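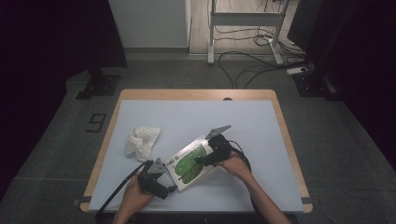 Araceli Lozano

Monday, late, and my forearms feel like I carried groceries up a hill. We finally got to spend a whole day on the handheld grippers, the pair with the gray angled plates, and I have opinions (of course I do).

I started with the leaf booklet, the little white one with the big green leaf on the cover. I figured it would be the easy one. Flat, light, nice crisp edges, how bad could it be? Well. The trick is that you have to come at it from two sides with two hands that aren't really your hands, and the plates want to meet it at exactly the same angle or the whole thing pivots. Viorica kept telling me to stop squeezing like I was mad at it. She has a much lighter touch than I do and it shows in her recordings, which are so smooth they're a little annoying to look at next to mine.

My notes on the grips, before I forget: the pistol handle is comfortable for the first hour and then the heel of my right hand starts to complain. The weight sits too far forward. Prakent says their next handle will be shorter and I really hope so! The cables are fine as long as I remember which side they hang on, and I mostly did.

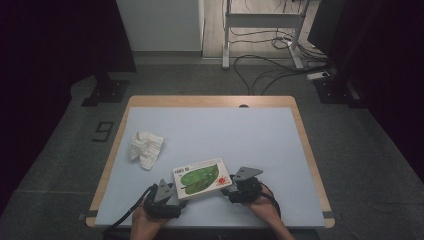 Viorica wants us to score every approach angle separately, steep and shallow, and I said okay but only if we cut the list of objects down, or we'll still be doing this in March. We settled on three angles for the booklet and one for everything else. She typed it into Skoreo before I could change my mind – smart woman.

We also argued over the view from up high versus the view from the tool itself. I'm for the high one. You get both hands and the whole mat, and when I look back at a bad try I can tell right away which wrist was lazy. Viorica likes the close one because she cares where the fingers land, and she doesn't care one bit about my wrists. We'll keep both, I guess, and fill up the drive twice as fast. Conceição (the software, not the street) choked on two of my files before lunch and I had to rename them by hand, grumble grumble.

After lunch, yarn. Oh, the yarn. I had been looking forward to it all week since I knit and felt I'd have some kind of home advantage. 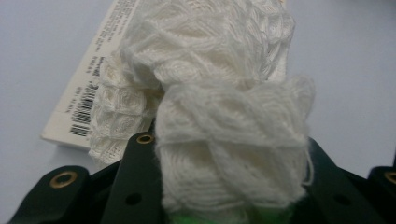
I did not have a home advantage. Yarn doesn't have an edge to aim for, so you go in where it's thickest and hope, and then there's always one strand that has its own plans. Then there's the paper band, all that tiny print and the barcode, and I kept wondering if I should be going for the band instead. Viorica says no, pick up the fiber, the band is cheating. I wrote that down as a rule, but I'm bringing it up again when Gatik sends over their softer fingers to try against these.

Need to remember for tomorrow: hand cream, the other chair, and ask who has the spare handle. Going to bed with a hot water bottle on my wrist.

Print this entry
E-mail this entry

Recent entries
Two wrists, one brace
Viorica picks the playlist
Gatik fingers, first look
Why I label my cables now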